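Build diary, entry 108
March, evening

The platform in the bedroom is finished, or finished enough for me. I made it in two levels from unfinished pine, a lower step in front and a higher one behind. It stands by the foot of the bed because there is no other free wall in this apartment which is long enough. My neighbour downstairs has been very patient with the saw.

I spent the morning on the walking settings. The Iwasaki controller accepts only seven profiles, so I had to erase one old profile for carpet before I could save the new one for boards. I wrote the old values on paper first. I have learned this lesson already in the winter, when I lost everything and had to begin from zero.

After lunch I put the robot on the upper level and left the long cable on the floor, going toward the desk side. I prefer the cable for now — the battery from Drelano is still in its box, and I do not trust the charger.

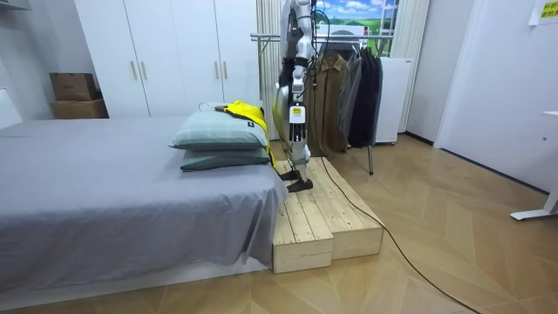

Notes for tomorrow

The seams between the boards bother me. I will run my hand along each one and sand where I feel an edge. Maybe the colour of the wood will also change a little, but I do not mind it.

The log from today has 2,013 lines and I read only the beginning. There is a small delay between the left ankle and the right one, and I must find if it comes from the motor or from my own code. I suspect my code.

I should write to the Trurus forum about the ankle. One member in Stidholm had a similar delay and solved it with a different filter, but his explanation was too short for me to follow. I will ask him politely for the numbers.

Also to buy: sandpaper, two cable clips, milk.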